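Caring for Varnished and Wooden Things in a Small Home
by Mehwish Qureshi, 2026-10-29

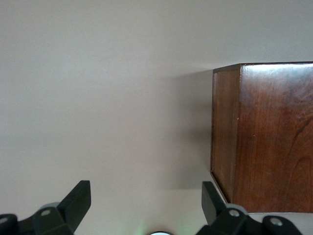 A dark wooden box with a glossy varnish.

I grew up in a house with many wooden things, and my mother cleaned all of them with the same wet rag. Some survived this and some did not. When I moved to Wascombe I bought my first own table from a second-hand shop, and I ruined the top in one winter with hot cups and a strong kitchen spray. After that I started to ask people who know more than me, and to write down what they told me. I put the notes in order for this page. They are for boxes, small tables, trays, spoons and cutting boards, the things that most of us have at home.

Know the finish first

Before you clean anything, find out what is on top of the wood. Varnish feels smooth and hard, and a drop of water stays on it like a small ball. Oiled wood feels more like skin, and the drop goes flat and leaves a darker spot for a while. Waxed wood is somewhere between. If you scratch it very lightly with your fingernail in a hidden place, a little wax comes under the nail.

Old furniture can have shellac, and shellac does not like alcohol at all. Try one drop of rubbing alcohol under the table or on the bottom of the box. If the place becomes sticky, it is shellac, and you must keep perfume, hand gel and strong cleaners away from it.

Dusting

Use a soft cotton cloth, for example from an old T-shirt, with the seams cut off. Make it a little damp for varnish. For wax, keep it dry. Fold the cloth in four and turn it to a clean side often, otherwise the dust only travels from one place to another, and it contains small grains of sand that scratch the shine.

For corners and around hinges I use a wide, soft paintbrush that never had paint on it. Feather dusters look nice but I stopped using mine. One broken feather made a long line in the lid of a box from my aunt.

Finger marks and greasy places

Kitchen wood gets a thin layer of grease even if you cook only a little. On varnish, put two drops of dish soap in a bowl of warm water, dip the cloth and squeeze it very well. Wipe, wipe again with clean water, and then dry immediately. Do a small area each time. Please do not spray the water directly on the wood. It runs into the joints and stays there, and in December, when the heating is on all day, the joints open.

Vinegar is recommended everywhere and I used it for years. Tariq Hayat, who repairs chairs, looked at my dull tabletop and asked how much vinegar I put in the water. I said I never measure. He only nodded. Now I use soap.

White rings

A white ring from a cup is moisture inside the finish, so it is often possible to help it. Wait one day first, because many rings become weaker alone. Then put a dry cotton cloth over the ring and a warm iron on the cloth, without steam, for a few seconds only. Lift and look. Repeat if the ring is getting smaller. If you smell anything, stop.

A little plain petroleum jelly left on overnight is slower but safer, and this is what I do on things I love. Black rings are another problem. There the water has reached the wood itself, and you need sanding or an expert.

Small scratches

For light scratches in dark wood, rub the meat of a walnut along the line, leave it for some minutes and polish with a cloth. The oil makes the scratch darker. It does not fill it. For a deeper one, buy a wax stick one tone darker than you think you need. A darker repair looks like the grain of the wood, but a lighter repair always looks like a repair.

If you want to use sandpaper, begin with the finest paper you can get. Nusrat Rizvi finishes her trays with 2,000 grit, used wet, and very little pressure. I tried it on an old tray lid before I dared to touch the good one, and I am glad, because my first try was not even.

Boxes that smell closed

Old boxes often smell of cellar or old tobacco. Leave the box open in a dry room with moving air for a week, out of direct sun. After this put in a small dish of baking soda, close the lid and change the soda every few days. Do not pour it loose inside — it goes into the corners and you will meet it again for years.

When the box has a cloth lining, brush the lining first. If the smell is in the glue, it may never go completely. Then keep buttons in it and not tea.

Sticky lids and drawers

In wet weather wood grows a little, and lids begin to catch. Rub the end of a white candle along the edges that touch. Do not use cooking oil, it becomes gummy and catches the dust. If a drawer still sticks in dry weather, look for a shiny place on the side, this is where it rubs. Two or three strokes with fine sandpaper are usually enough, then candle again.

Spoons and boards

These have no varnish, or should not have it. Wash by hand, dry with a towel and stand them up so that air comes to both sides. Oil them with food-safe mineral oil when they look pale. I do mine in the evening and wipe off the extra in the morning. Rocío Quintana rubs her boards with half a lemon and coarse salt after onions, and it works well, but rinse properly or the next melon will taste of salt.

Where to keep wooden things

Keep them away from radiators, from the top of the fridge and from windows with strong sun. A box on a sunny shelf becomes pale on one side only, so turn it now and then. Put small felt pads under anything heavy. A new plastic mat can stick to varnish in summer and leave its pattern, so I use cork or felt under lamps and plant pots.

Rags with oil on them

Linseed oil and some other finishing oils can make a rag so hot that it burns by itself. Never leave such rags in a ball or in the kitchen trash. Spread them flat outside until they are stiff, or put them in a metal can with water and a lid, and ask your town where to bring them.

Next page: Getting candle wax out of tablecloths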